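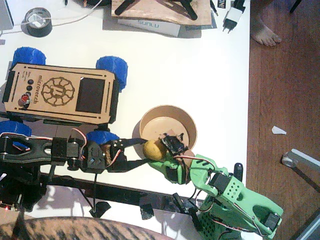
Potato and bowl on the white table.

Hi all! I'm Elínborg, I look after the big white table at Cendon, and I'm looking for people who would like to spend a few afternoons putting food into bowls. Yes, really. We're getting ready for our kitchen sorting sessions in August and I need 7 people who can handle potatoes, onions, lemons and whatever else Valdemar drags home from the market (last month it was kohlrabi, and a lot of it).

So what would you be doing? You sit or stand at the table with a bowl and a pile of vegetables, and you move them in and out, one at a time, at your own pace. Sometimes we swap the bowl for a plate or a tray. Sometimes I'll ask you to sort by size, or to set the table for lunch and clear it again afterward. We write down how you went about it and what annoyed you, and I promise the annoyed part is the bit I like reading best. I did a whole afternoon of it myself and came away with very strong feelings about bowls that are too shallow!

Sessions run on Monday afternoons, starting at 1:30, and each one is 4 hours with a proper coffee break in the middle. We'd love you to come to 4 of them, but if you can only do two or three, write anyway and we'll see what we can work out. You get 32 euros per session plus your bus fare, and you can take home any vegetables that are left over.

You don't need any experience. You should be 18 or older, okay with handling raw vegetables, and fine with sitting at a table for a good while. Left-handed people, please please apply, we never have enough of you. Tell me about allergies up front, and leave the rings and long bracelets at home. If you need a higher chair or a different table height, just say so and Snædís will set it up before you get here.

To sign up, drop a note at the Cendon front desk with my name on it, or call the desk and ask for me or Jianhua. Give us your name, which hand you use, and which weeks suit you. I answer everyone, though I can be slow on market days.

Oh, and wear something you don't mind getting dirt on. The potatoes come unwashed.

Elínborg Vídalín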